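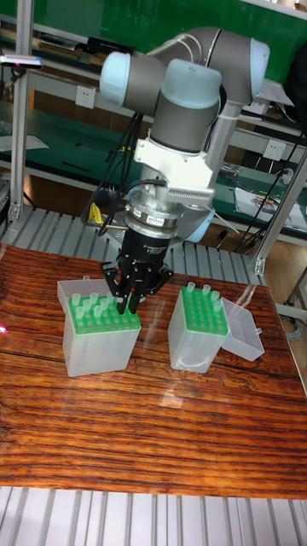 *Two boxes of pipette tips. *

# kunaten-tips

Last edited May 5, 2021 by Korkor Sowah. Read the "Things this can't tell you" section before you plot anything.

Kunaten is a table of pipette tip orders placed by small labs: what they asked for, what they were quoted, what they were billed, and when the boxes came, if they came. I started it after hearing the same claim repeated in three meetings, that tip prices had "doubled everywhere." I wanted to see a single invoice. Several people who had made the claim couldn't find one.

Having now read a lot of invoices, I think the claim is part true and badly stated. Some prices rose a lot. Some barely moved, and the lab paid more anyway because it switched brands in a hurry. A good share of the "increase" is rush shipping that got lumped in with the product.

## What's in the repo

```
data/orders.csv cleaned table, one row per order line
data/raw_lines.csv everything as it was typed in, warts included
data/vendors.csv vendor notes
scripts/clean.py raw -> cleaned
scripts/unit_price.py works out price per tip
CHANGES.md
```

`raw_lines.csv` has 3,468 lines. `orders.csv` has 1,696. Yes, that is a big drop. Most of what went was duplicates (the same order entered once from the quote and again from the bill), followed by orders for other plastics that got swept in by a loose keyword search. The rest had no usable price. Every dropped line carries a reason code in the raw file, so you can disagree with me line by line. Please do, some of those calls were made late in the evening.

The orders come from 20 labs. They were not picked at random. They are labs where somebody answered my email.

## Columns in `orders.csv`

| column | type | notes |
|---|---|---|
| `lab` | text | a code, stable across files |
| `ordered` | date | date the order was sent |
| `received` | date | blank if never received, or if the lab didn't write it down |
| `vendor` | text | who billed the lab |
| `brand` | text | who made the tips, as far as the label goes |
| `volume_ul` | number | largest volume the tip is sold for |
| `filter` | yes/no/unknown | |
| `sterile` | yes/no/unknown | what the vendor says, nothing was tested |
| `pack` | box/refill/bag | |
| `tips_per_pack` | number | from the catalog page, see below |
| `packs` | number | |
| `quoted` | number | US dollars, before shipping |
| `billed` | number | US dollars, before shipping where it could be split out |
| `ship_split` | yes/no | "no" means shipping is stuck inside `billed` |

The column I trust least is `received`. A blank can mean two very different things and I had no way to tell them apart. Anyone computing an average delivery time from this file is averaging the orders that arrived and were logged, which will make the wait look shorter than it was. The lines still outstanding are the long ones.

`ordered` isn't perfect either. In four labs the date is when the request went to the purchasing office, and the vendor may have heard about it much later. Those labs are marked in `CHANGES.md`.

## About the brands

Flinine and Amoah cover most of the table. Mostia shows up mainly in the later months, when people were buying whatever they could get.

Flinine sells boxes and refills under separate catalog numbers that look nearly the same, and labs mix them up constantly. Where the price made it obvious, I corrected `pack` and set a flag in the raw file. Where it didn't, I left it alone.

Amoah changed the number of tips in its bagged product partway through and kept the old catalog number. I only noticed because one lab complained. Any price-per-bag chart that crosses the change is wrong. Use `scripts/unit_price.py`, which works per tip.

Mostia's sales page says its tips are "universal fit." I have no data on fit and would be careful with anybody's use of that word.

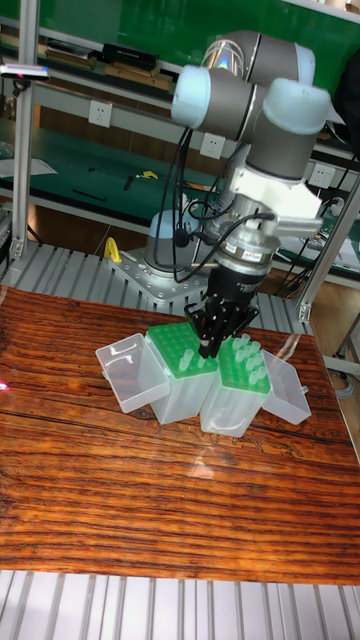 *Tip boxes, opened. The left one has a green rack.*

## Price per tip

The script divides `billed` by the number of tips in the order. It skips rows where `ship_split` is "no" unless you pass `--include-lumped`, and then prints a warning that you will probably ignore.

Do not pool the sizes. A 1,000 µL tip and a 20 µL tip are different products with different prices, and labs changed their mix of sizes over the period. I have already seen one slide made from an early copy of this table where the whole upward slope came from a lab buying more large filter tips than before. The slide was very confident.

Comparing filter with plain tips has the same problem. Many labs couldn't get the plain ones and bought filter tips as a stand-in, so part of the extra cost is a better product that they didn't need.

## Things this can't tell you

- Whether prices rose "everywhere." All the labs are small, all pay in US dollars, and none has a large supply contract.
- Why any price changed. Vendors gave reasons in their emails. I kept them out of the table on purpose, as they read like form letters.
- How much work was delayed. Two labs kept notes on this and they used the word "delayed" differently.
- How many tips were used. Ordering is not using, and at least one lab admits to stockpiling.
- Quality. No weighing, no leak checks, nothing.

## Cleaning

Run from the top folder:

```
python scripts/clean.py data/raw_lines.csv > data/orders.csv
```

The output should match the committed file exactly. It failed to do so on Windows until April, when I fixed the line endings.

Entries were typed by hand from PDFs. I retyped a small batch to see how bad the typing was and found errors, mostly swapped digits in `billed`. The ones I found are fixed. It would be silly to assume there are no others.

## Privacy

Lab names, order numbers and staff names are removed. The codes are weak protection. Someone who knows a lab's odd ordering habits could likely spot it, and each lab was told this before agreeing.

## License and contact

Data under CC BY 4.0, scripts under MIT. Open an issue for mistakes, with the row and the file name. Issues that say only "these numbers look off" will be closed until you tell me which numbers.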